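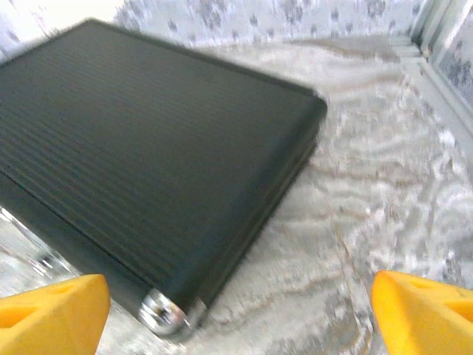
Cillen Fitzgerald

07/09/2025

Hard cases can now be borrowed from the Skimotwood lending library, which added them to its catalogue at the end of August. They are meant for people moving cameras, microphones, small instruments and anything else that doesn't travel well in a backpack.

The cases come in several sizes. One of the black ones has a ribbed lid and a shiny metal cap on the corner, with a side wall that is smoother than the top. Loans run for two weeks and can be renewed once if no one else is waiting.

The library has more than 2000 items on its books and recorded 847 loans last year. Camping gear was the most popular category, followed by party supplies.

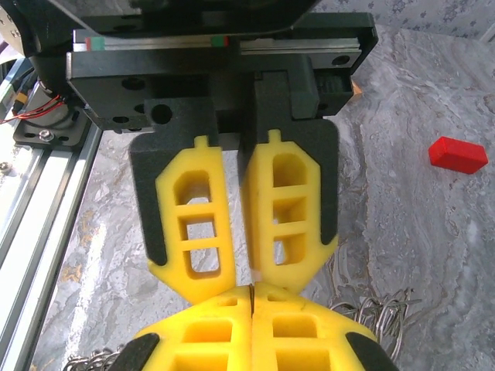
Returning a case

Borrowers are asked to empty the case, wipe down the lid and close the latches before bringing it back. Foam inserts stay with the case. Anyone who needs a different layout can ask for a spare insert at the desk – cutting the foam at home will be charged as damage. 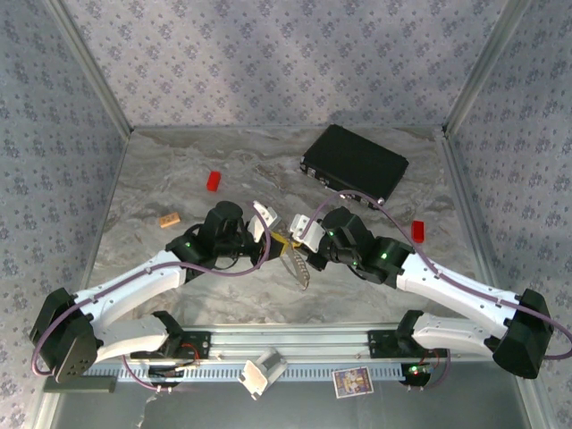
Late fees are the same colour-coded rates used for tools, and are posted at the Erevell Street entrance. Members can reserve online or in person. A second group of cases, mostly smaller ones, is on order, but the library has not set a date for them.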